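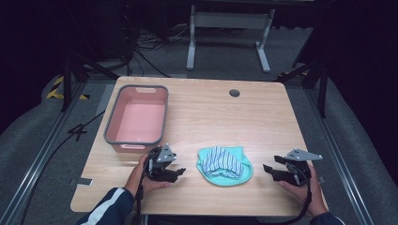
叠衣台：条纹布搭在青绿色的布上，旁边放着塑料筐，两只手持夹爪各管一边。

家务小窍门 · 设备与预算

叠衣服的机器，先别急着付定金

每到四月换季，就有读者来信问：自动叠衣设备到底值不值得买？我的答复几年没变过，先算账，再看演示，演示还要看它叠得难看的那几遍。下面这些是我帮几户人家和一间小洗衣房做预算时攒下来的，口气不大好听，请多包涵。

一、先量自己的活
拿一张纸贴在洗衣机旁边，每叠完一筐就记下花了几分钟。记满两周再谈买不买。洗衣房的江乐瑶（Lok-yiu Kong）原先认定叠毛巾最费工，记完才发现时间大半花在翻面和找另一只袜子上，而她看中的那台机器这两样都不管。

二、报价单要拆开看
Brallik 给她的报价是1,527，看着还行。把支架、备用指尖、培训和运费逐项加上去，成了1,693。差额不算吓人，可原来那张单子上一个字都没提。请对方把“建议选配”和“不装就用不了”分成两栏写，写不出来的先放一放。

三、自己带布去试
展厅里的布多半平整、厚薄一致，颜色还分明。您家的筐里可不是这样。带上这几样：
洗过很多次的华夫格毛巾
一件带缝边的条纹衬衫
一条松紧带已经发软的床笠
一件深色的薄针织衫
全部揉成一团再递过去，不要替它抖开。销售员伸手帮忙整理一次，就在本子上画一道。

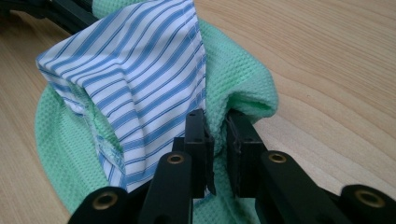

夹爪近看：指尖同时捏住了薄荷绿华夫格毛巾和条纹布的下端。

四、盯住指尖，少看屏幕
布料叠在一起时，夹住一层还是两层，差别很大。问清楚：夹到两层怎么办？会停、会重来，还是照叠不误？指尖磨损了单换多少钱，要等几天？线头缠进关节里，用什么工具清？Ortner 的销售员对我说“基本不会发生”，这种回答我一律按“会发生”记账。

五、台面和地方也要钱
桌子四周要留出人走动的位置，线要有地方走，筐要放在伸手够得到的地方。先用纸胶带在地上贴出设备的尺寸，照常过6天日子。绊了脚、开不了柜门、晾衣架没处放，都算进成本里。租房的朋友还要问一句，地面能不能打孔固定。

六、能租就别买
Clamen 那类按月付的方案，单价不便宜，好处是退得掉。签字前看三处：最短租期、损坏怎么赔、软件停止更新以后归谁管。Weronika Dudek 来信说她租了8周，头两周全家围着看，后面就剩她一个人往里喂毛巾。她没续租，拿省下的钱换了一张高度合适的叠衣桌，腰舒服多了。

七、预算怎么留
我的笨办法：设备款以外再留两成，专门应付耗材和上门费。这笔钱一年没动，再考虑添第二台。另外别把“省下来的人工”一口气全写进收益栏，总得有人倒筐、翻面、收成品，这些时间请照实扣掉。

读者问得最多的一句是“再等两年会不会更便宜”。也许会，我不敢打包票。眼下手头紧的话，先买一块叠衣板，分好深浅两只筐，厚毛巾和衬衫分开洗。家里有试过 Brolthorpe 机型的，欢迎把耗材账单寄来，我想看满一年的，只有开箱感想的就不用寄了。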